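4. Cloth station: comparing the head camera set-ups 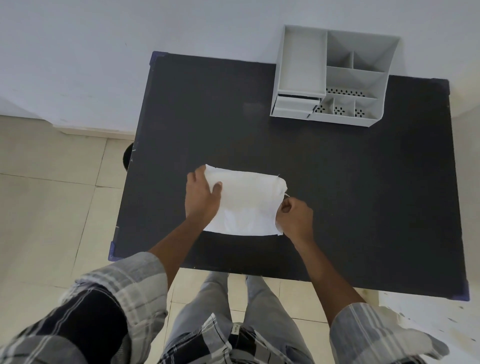 Fig. 4-1. Head camera view, cloth task, both hands on the cloth.

Read section 3 first if the arms are not bolted down yet. This part only covers the head camera, the hand demo and the two gripper sets we are comparing (Clarine soft-tip and Grurnen flat-jaw). Controller is the Erkaden box for both. Don't swap the controller halfway through, the numbers will be useless.

4.1 What you need

Dark table, corner caps on
White desk organizer
White cloth, thin
Head camera on its strap, short cable
Erkaden controller, firmware from January or later
Both gripper sets, with their own screws (they are NOT the same screws)
Khosravi logging tool installed on the laptop

4.2 Placing the table and organizer

1. Push the table up against the white wall. Long side to the wall.

2. Check the four corner caps. The software uses them to find the table, so a missing cap means no table. Press each one down by hand.

3. Put the organizer at the back right. It can hang over the rear edge a little, that's fine, the arms never go back there. Small drawer to the left, small square bins facing front.

4. Close the drawer all the way. An open drawer gets picked up as a second edge.

5. Wipe the tabletop. Scuffs are ok. Light specks are ok too up to a point – if the detector starts boxing them, wipe again.

Note: the organizer throws a soft shadow on the table. Leave the cloth out of the shadow at the start of a run. Clarine set handles it, Grurnen set lost the cloth corner twice in our first tests.

4.3 Head camera

1. Strap on, camera tilted down till all four caps are in view. If you only get the front two you are standing too close or the tilt is too low.

2. Step back a bit. Look straight down at the middle of the table, not at your hands. Most people look at their hands.

3. Set the exposure on the white cloth, not on the table. Auto exposure sees all that black and blows the cloth out to nothing. Fixed value 44 in the camera tab works under our ceiling lights, yours may differ.

4. Lock focus. Lock white balance.

5. Take one still and open it. You want to see wrinkles in the cloth. If it's a plain white blob go back to step 3.

Caution: route the cable over your shoulder and down your back. Not in front. It will cross the table sooner or later and you'll pull the camera off your head.

Clothes: plaid sleeves are fine, we tested. Plain white sleeves are a problem, the mask joins them up with the cloth. Plain black ones vanish into the tabletop. Sleeves pushed up so the wrists stay clear. No gloves.

4.4 Recording the hand demo

The hand demo is the reference both gripper sets get scored against, so do it first and do it with care.

1. Lay the cloth near the front middle of the table.

2. Start the log. Wait for the tone.

3. Left hand flat on the left part of the cloth, fingers spread. This is the hold.

4. Right hand takes the right end and pinches it between the fingers. This is the grip.

5. Keep both hands still and count to three. The tool needs a still moment to tag the contact points.

6. Go on with the fold. Normal speed. Don't slow down for the camera.

7. Hands off the table, stop the log.

Do 10 good ones. Throw out any where a cap is covered by a sleeve for more then a second.

Note on the cloth: ragged edges and loose threads stay on. Don't trim them. Arash Salehi trimmed a batch once and every score went up for both sets, which told us nothing, a neat edge is easy for anything to grab.

4.5 Fitting the gripper sets

1. Power off at the Erkaden box. Wait for the light to go out.

2. Clarine soft-tip first. Four short screws per side, hand tight and then a quarter turn.

3. Power on, run Home, run Open/Close.

4. Load the demo and play it back at half speed with no cloth. Watch the left arm on the hold move, it comes down fast.

5. Put the cloth back, full run.

6. Power off, swap to Grurnen flat-jaw, repeat from step 3. Long screws this time.

Caution: keep hands and sleeves off the table during playback. Stop button within reach of whoever is at the laptop.

Caution: the flat-jaw closes harder. Set the force limit to 1,165 before the first cloth run. The default is 2,980 and it will tear thin cloth, or leave a dent in the table. Units are the controller's own counts, not newtons.

4.6 If it goes wrong

Table not found – cap missing or covered, see 4.2 step 2.

Cloth found in two pieces – usually a hand across the middle. Normal in the hand demo, ignore. In playback it means exposure is off.

Organizer bins marked as targets – the small holes in the bin floors do this. Draw a keep-out box over the whole organizer in the camera tab and save it.

Thread picked up as the cloth edge – known problem, both sets. Raise the minimum edge width one step. No more than one or you lose the real edge aswell.

Right arm pinches air – re-run Home. If it still misses, the head camera tilt moved between the demo and playback. Redo 4.3.

Still stuck: send the log folder and one still to Jiahui Dai, with the gripper set named in the subject line. Go to section 5 for scoring.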